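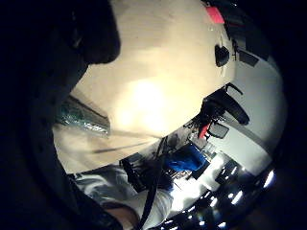
Jesitz table-work set: data card

Summary
Jesitz is a set of recordings of people doing table work by hand with hand-held grippers. It was made to train arms that will take over part of the packing and sorting at the Rirnudlow site. This card covers what is in the set, how it was recorded, and what the site has agreed about jobs. The last part is here because the recordings were made by the staff whose work is affected.

Contents
Episodes: 1158
Episodes passed for training: 901
Operators per session: 2
Task groups: 5
Audio: removed
Licence: internal, Sisasex and named partners only

Episodes that did not pass are kept in the folder "held". Most were held for lost tracking. They should not be used for training but are useful for testing filters.

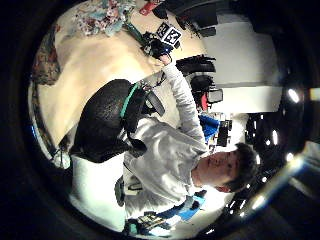 Maintained by: Muammer Tatlı
Labour review: Gladys Quintero
Last updated: 2022-05-02

Recording
The camera is on the gripper, and the lens is very wide. Straight edges bend, most strongly near the rim, and there is a black border that should be masked before training. Do not crop to the centre, as the object being handled is often well off it.

Square black-and-white marker tags are used for position. An episode is dropped if the tags are lost at the moment of grasp.

The table is covered with a cream-coloured cloth. Soft items such as fabric are over-represented compared with the site's normal load. Colour balance was left as recorded.

Faces appear in the raw video. Every operator signed a consent form, and a copy can be withdrawn on request to the maintainer. Blurred versions are in "release". Raw versions are not shared outside Sisasex.

Effect on the work
Before this project, each bench was run by one person for a full shift. Under the Zieliński plan, an arm takes the repeated pick and place steps and the person handles mixed loads, damaged goods and anything the arm refuses.
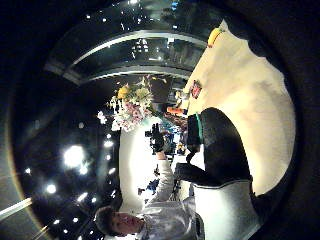
Pay grades stay as they were until the October review. Time spent recording counts as paid work and is logged under training, not bench output. Recordings may not be used to measure the speed of an operator, and the start and end times of episodes have been shifted to make that harder.

Two points are still open. Operators have asked for a say in when the arm can be stopped, and the current draft leaves this to the shift lead. They have also pointed out that a bench with only the difficult items left is more tiring than the old mix. No target rate has been set for those benches.

Known problems
Left-handed operators are few.
Glare from ceiling lights affects tracking in some episodes.
Labels for task group 5 were written by one person and have not been checked.

Send corrections to the maintainer with the episode number in the subject line.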